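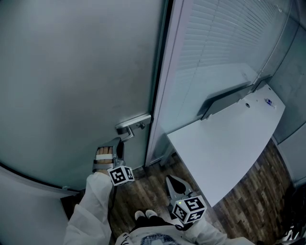
My old home address shows up on a people-search site. How do I get it taken down?

Asked by Defne Akgül

Hello all, I hope this is the right section. My sister typed my name into a search engine the other evening and the second result was a page on Wadano with my full name, my last two addresses, a phone number I still use and a list of "possible relatives" (one of them is my ex-husband's cousin, so they aren't even careful about it). I never signed up for anything there. I did once enter a giveaway through Sendside and I wonder if it came from that. Is there a way to make them remove it without handing over even more information? Their form asks for a photo of my driver's license, and I really don't like the idea.

3 answers

Firdevs Soylu

Oh, I feel for you, Defne, I went through the same thing last August and it rattled me for days. Please don't send the license yet. Scroll right down to the bottom of your listing and look for a small link called "Suppress this record" – it's separate from the form you found, and when I used it all they wanted was an email address and the web address of the page. Make a fresh email account just for this, so your everyday one doesn't end up on another list.
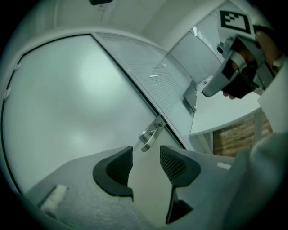 Once you've sent it in, save the confirmation message somewhere safe. Mine took 9 days, and then the page came down but the search result hung on for a while longer with the old snippet underneath. The search engine has its own form for outdated results, so send the link there too. And do check again every few months, bless you, as these sites buy new lists all the time and mine popped up again under my maiden name.

Remzi Sezer

Same company runs Cludemwood I think. Opt out of both.

Yupin Wiriya

Agree with Firdevs about the license. If they insist on ID, you can cover the number and the photo and leave only the name and address showing, and that was enough for me. On the giveaway question, write to Sendside and ask what they hold on you and who they passed it to. I did that with a shop once and got back a spreadsheet of 378 rows, going back to a loyalty card I'd completely forgotten! Depending on your state they may have to answer you, and it's worth asking politely either way.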